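## 4. Packing the snack bags

This section is for the person who fills the snack boxes before an event. Please read it one time to the end before you start, then work with the steps in order.

### 4.1 Before you begin

You need:

- one Gillwood carton, the low model
- the paper divider that comes with the carton
- the snack bags, all from the same delivery
- a dry cloth
- the packing slip and a pen

**Note:** Older cartons with the Jandis label are 39 mm lower. They can be used for bars and biscuits. Potato chips do not fit in them upright, and the lid will push on the bags.

### 4.2 Checking each bag

1. Take the bag by the top seam with your fingertips. Do not take it by the middle.
2. Look at both seams, top and bottom. A seam must be flat and closed from one side to the other.
3. Press very lightly on the front with one finger. A good bag pushes back. If it stays flat, put it aside.
4. Read the date on the bag and compare it with the slip.
5. Wipe the bag if there is dust on it.

**Caution:** Do not squeeze a bag to let air out so it takes less space. The air protects the chips, and a squeezed bag can open at the seam later in the carton.

Bags of potato chips are the most delicate thing in the box. Treat them more slowly than the nuts and the bars, also when you have many cartons to finish.

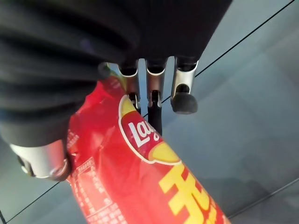
*Fig. 4-1. Bag of Lay's potato chips, red.*

### 4.3 Filling the carton

1. Fold the bottom of the carton and close it with tape. Use 2 strips, one along the joint and one across.
2. Put the divider in. The cut side goes up.
3. Put nuts and bars in the narrow part first.
4. Stand the chip bags in the wide part with the top seam up and the front of every bag to the same side.
5. When the row is full, stop. If you must push the last bag to get it in, it belongs in the next carton.
6. Fill the free space at the end with paper — crumpled, but still soft.
7. Close the lid with your open hand. You should not feel any resistance.

**Note:** Different flavors may go in one carton. Keep the same flavors together in the row and write each one on the slip.

### 4.4 Storing and moving

- Put the cartons on a shelf or a pallet. Leave at least 100 mm to the wall.
- Do not put anything on top of a chip carton, except another chip carton.
- Keep the cartons out of direct sun. In July the shelf by the window is not used.
- Carry a carton with both hands under the bottom. The tape is not made for lifting.

**Caution:** A carton that has fallen must be opened and every bag checked again as in 4.2, even if the outside looks fine.

### 4.5 Bags put aside

Bags that did not pass the check go in the Drollon tray. Write the reason on the slip with one word: *seam*, *flat* or *date*. Do not return such a bag to the row, and do not close it with tape.

Questions about this section go to Ferhat Tokgöz, extension 254.

Section last changed: Jan 7, 2020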